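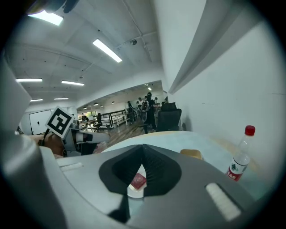
Re-inspection of the hand-held grippers, Gronness floor, after the jaw fault. I was asked to sign this off as "closed" and I am not going to, for the reasons written next to each line. The fault, for anyone new to it: the jaw on unit 314 stayed shut after the handle was let go, and the operator pulled a finger free with some skin missing. Stevora's service note calls this "operator handling." I don't buy it. The black ribbed rubber inside the V of the jaw makes a narrow valley, and anything thin that gets down in there is a good candidate for a jam. A small red booklet or card lying flat under the jaw is just the kind of thing I mean, and I would like to see it tried on purpose.

Date of check: 2020-07-04
Units: 314 and 728, both with Adamczyk jaws
Cycles on 314 at time of fault: 2,157

1. Jaw opens fully when handle is released
Unit 314: PASS, 19 tries out of 19
Unit 728: PASS, same
Comment: Nice, but the fault showed up once in 2,157 cycles. Nineteen good ones prove very little. Leave open.

2. Rubber insert seated, no tears or lifted edges
314: PASS
728: FAIL, one edge lifts with a fingernail
Comment: 728 is the one that did NOT trap anybody. So either the insert is not the cause, or we have two problems. The service note doesn't mention inserts at all.

3. Return spring, force at handle
314: NOT CHECKED
728: NOT CHECKED
Comment: No gauge on site. Last November's sheet has a tick here, and we had no gauge then either. I would like to know what was ticked.

4. Housing, cracks and sharp edges
314: PASS
728: PASS
Comment: Fine.

5. Marker on top of unit tight and readable
314: PASS
728: PASS after tightening
Comment: Tumik says a loose marker only spoils the tracking and has no safety side. Maybe. A loose screw can still end up in the jaw.

6. Straps and cables clear of moving parts
314: PASS
728: PASS
Comment: Clear with the hand held straight. Twist the wrist all the way and it gets close – check again with gloves on.

7. Drinks kept off the work table
FAIL
Comment: Water bottle with a red cap standing on the table next to the work. The cap being on is not the point. The rule has been on the wall since the first week and I have written this same comment before.

8. Bystanders kept back from the table during runs
PASS
Comment: People do stand and talk further back in the office, which is all right by me. No line on the floor though, so "back" means whatever people want it to mean.

9. Operators told how to free a stuck jaw
FAIL
Comment: Got two different answers from two operators. One would pry it with a pen.

Result: 728 out of use until the insert is replaced. 314 out of use until item 3 is done with a real gauge and the thin-object test is run. Stevora to send the full report – the one-page version won't do.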